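I went to see the buyer at Planditz, who had 4 grippers to budget for by October.
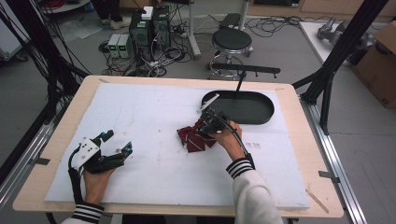

Did the quote cover spares?
Only fingertips, she told me. Cables were extra.

"I'd put 300 aside for those," she said, laughing, "and Sowah wanted 230!"
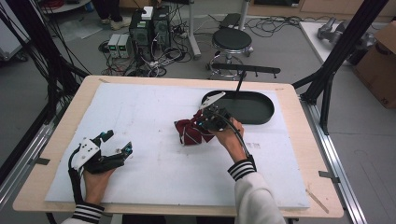
Rent or buy?
She'd buy, and I can see why. "Three months' hire and you've paid for it."
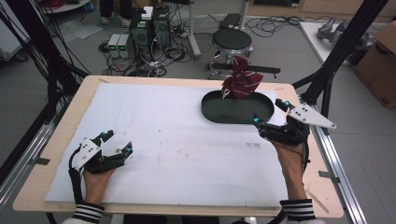 Tie and tray, Planditz

Next on her list is a second bench,
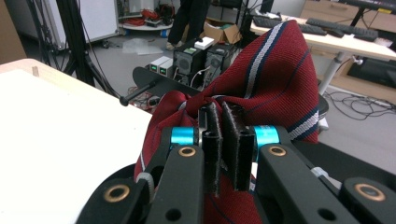
and she's still haggling with Zarkis over that one.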